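Slide 4 - okay, deep breath, slow down here, I always rush this one.

So when I took over the Brestwood library book sale we had 1,983 books in the basement and no prices on anything! I wanted to scan every last one. Leopoldo Barrera talked me out of it (thank goodness) and we went with colored dots. Wait for the laugh. If there's no laugh, keep going.

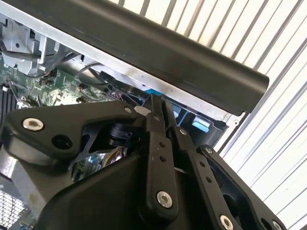
Slide 5: inside an open computer chassis

Now the money part. Paperbacks went for a dollar, and we sold 200 of them before lunch. The cookbooks barely moved - put those by the door next time, people grab them on the way out. Ask who here has run a sale in May, get a show of hands.

Then the story about the lady with the 76 westerns. Keep it short!! Skip it if we're past the half hour and go straight to leftovers.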